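From: Jinlong Shi
Subject: Re: Crust setting too early in deck oven

Doina Popescu wrote:
> Rye pans at 88 percent hydration split along one side.
> Steam is on for the first 17 seconds. Longer?

Yes, go longer, but check the proof first. A side split on an 800 g piece usually means it went in short. Dock the top before loading - a skewer is fine - and leave the damper shut until the color starts. Mateja's notes from Corley have the same fault with coarse meal.

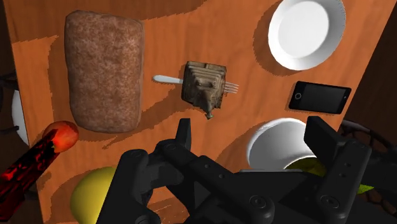 Loaf with rounded corners, speckled brown crust, fork to the right.

Send me your sour temperature too.

Jinlong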